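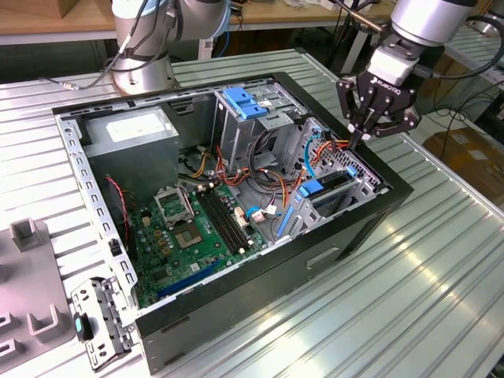 Chenxi Liang wanted to know, after last week's lecture, why we don't just write down where every cable is and have the robot go there. It's a fair question, and it has sunk a fair number of projects. The notes for today are one long reply to it.

Lecture 14. Taking things apart: search by touch, and what we learned from Tetero

Reading before class: the Tetero report, sections 2 through 4. Section 5 is the math. Read it if you like math or if you plan to argue with me.

1. Where we left off

Last time we had a robot that could pull a screw if you told it where the screw was. We agreed that this was nice and that it wasn't a research result. Rigid parts in a known case are mostly solved. The power supply is bolted to the chassis, the chassis sits where you put it, and if you have the model number you can look up the rest. A drive cage does not wander off.

Cables do. Two towers of the same model, built on the same line, will have their power cables tucked in two different ways, depending on who tucked them and how close it was to lunch. After years under a desk, and after somebody added a second drive and took it out again, all bets are off. So the drawing gives you both ends of a cable and tells you nothing useful about the middle. The middle is what you have to get past.

The answer to Chenxi, in short: you can write it down, for one computer, and then you have a very good robot for that computer.

2. What vision gives you and what it doesn't

A camera looking into an open case sees the top of the bundle. It can tell the orange wires from the yellow ones, which sounds like progress. What it can't see is which strands run underneath, whether a cable is slack or pulled tight, and whether a plug is latched.

The standard move is to segment the cables in the image, fit a curve to each one, and guess at the hidden parts. Plistarine did this and did it well. Their curves are lovely. When the gripper closes on one, it often takes two neighbors along for the ride, since the curve had no opinion on what was under it.

Keep three words apart in your homework, please. "Seen" means the camera has it. "Inferred" means the model filled it in. "Touched" means the fingers met something there. Last year half the class used these as if they were the same word, and grading was a long evening.

3. The Tetero method

The idea fits on a napkin. Use the camera to pick a place to start. Go in with the fingers partly open. Move slowly, stop when the force changes, and treat each contact as a measurement. Update the guess. Repeat until you're sure enough to close.

A little more carefully:

Start with a belief over where the target cable is. The camera sets this, and in the open parts of the case it's narrow. Under other cables it's wide.

Choose a probing motion. The planner scores each candidate by how much it expects the belief to shrink, minus a cost for pushing on things. The cost near the motherboard is set very high. You may guess how they arrived at that setting.

Execute and watch the force. A cable gives way gradually. Sheet metal doesn't. A connector gives a little and then quits giving, and that pattern turns out to be the most useful signal in the report.

Update the belief, including when the fingers touch nothing. Students forget this one every year. An empty probe is data. If you reach where the cable should be and feel air, the cable is somewhere else, and your belief had better admit it.

Close, lift slightly, and check. The lift is small on purpose. If the force climbs faster than a single cable should allow, open up and go back to probing.

The stopping rule is a threshold on the belief, plus a hard limit of 4 probes per grasp. After that the system takes its best guess. The authors call this "bounded exploration." You may know it as giving up with dignity.

4. Results

They ran 100 grasp attempts for each method: vision only, touch with random probing, and the full planner. I won't copy the table here because then you won't open the report. In words:

The full planner wins on buried cables, clearly.

On cables lying in plain view, vision only is just as good and a lot faster. The authors say so in one sentence on the last page. I would have put it on the first.

Random probing does better than it has any right to. Xiaoyan Fan raised this in section, and I think it's the most interesting thing in the whole report. If poking at random gets you much of the gain, then the fancy scoring in step two is earning less than it claims, and the real credit goes to the update. We'll spend part of class on this. Bring an opinion.

One more item, from the appendix. The force data came from 950 recorded contacts, nearly all of them made by the same person steering the arm by hand. That person was patient and gentle. The planner learned from patient, gentle contacts, and it doesn't know what to make of a rough one. Ask yourself what it does when a cable snags on the edge of a bracket. Then look at the failure list and see whether you were right.

5. Three fingers, and does it matter

Somebody always asks about the hand. A three-finger gripper can wrap around a bundle, where a two-finger one can only pinch it. For lifting the whole mess out of the way, wrapping is what you want. For pulling one strand out of the mess, the third finger is mainly a guest. Yu's group made the opposite choice with slim parallel jaws and got cleaner single-cable grasps, along with more dropped ones. Both camps report that their hand was the right hand.

The force signal also depends on the hand. If you compare numbers across the two reports, you're comparing fingers as much as methods. Don't do it in the homework.

6. What's still open

Unplugging. Everything above gets you as far as holding the right cable. Plugs have latches, latches want to be squeezed in one direction while you pull in another, and there's a frame rail where your finger would like to be. Stitum has a draft on using a second arm to brace the case during the pull. It's promising and it has a sample size you could fit in a coat pocket.

Knowing when you've done harm. A force limit tells you that you pushed hard. It won't tell you that a wire has come halfway out of its connector. No method we've read this term has a good check for that.

Transfer. Train on one case, test on another. The report has a single paragraph here and it reads as though it was written quickly.

Homework

a. Take the update rule from section 3 of the report and work it by hand for two probes, the first of which touches nothing. Show the belief after each.

b. Propose a cheaper score for choosing probes. Say what it gives up compared with the original. "It is faster" is half an answer.

c. Find one claim in the results that the data doesn't support as stated, and rewrite it so that it does. One paragraph. There's more than one to find, so you needn't all pick the same one, though you will.

Hand in on paper or by upload. Office hours are the usual ones, and the door sticks, so push.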